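02/07/2022
Bench notes, Brerthorpe shop, sanding and finishing side

Second week with the arm on light duty. Takeshi Nishimura had it running before I got in, on the slow program. Cumulative count on the controller at start of shift was 3,399 cycles. Two stops before lunch, both at the pick. Cleared by hand and restarted.

Talked with Misaki Kuroda about the staffing sheet. Plemovham wants one person per shift on this station where there used to be two. Her view is that the second person should stay until the stops come down, and I agree. The loading part is easy to hand over. Looking at the wood is the part we have no replacement for. When I loaded by hand I turned each piece over and felt the face with my thumb, and anything with a mark or a rough patch went on the other cart. I didn't think of that as inspection and it was never written on the job card, so it didn't get into the spec for the cell either.
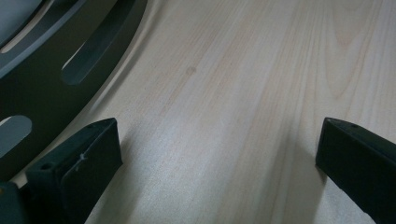

For now we are doing the check at the infeed, before the piece gets to the gripper. Misaki wrote a short card for it: face, back, both long edges, then pass. Takeshi timed it and says it costs us less than the stops do. The Stöcker people should be asked about this before December, when the contract comes up.

Other things that have changed. My shoulder is better. I walk more, because the reject cart is now on the far side of the guard. Less talking during the shift, since whoever is on the station has to stand where they can reach the stop button and that is away from the bench. The younger ones like the pendant work and want more of it. Training on it is still only Takeshi showing people when he has time. Asked for proper hours for that.

Air pressure at the regulator reads 68, same as yesterday. Left it alone.

To do: add the infeed check to the job card. Move the reject cart if the guard allows. Ask Rurnero for spare finger pads. Takeshi to save a copy of the slow program before anyone edits it.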